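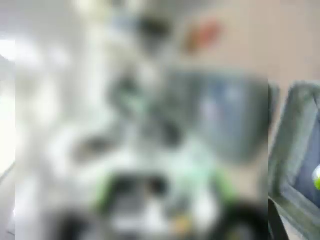
White and grey, close up

Grekon delegate console
Desk microphone and voting unit for council chambers and parliamentary hearings. One central controller runs up to 100 consoles and stores 3000 votes.

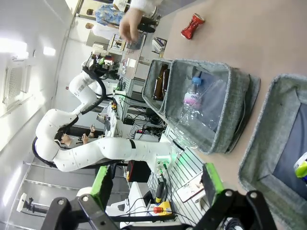

Grey felt bins, plastic bottle with blue cap

Each console has 2 headphone sockets – one for the floor, one for the interpreter. Width: 88 mm. Voting modes: open, secret, roll call.

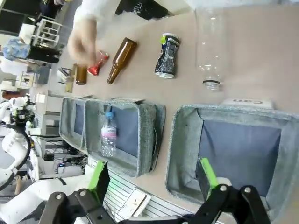
Red can and brown glass on the table

Results export as plain text for the official record. The chair's console can mute

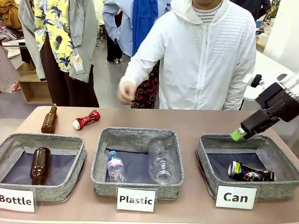 all other units or hold the speaking queue. Wall bracket sold separately. Orders: Deisy Nina, Dokik.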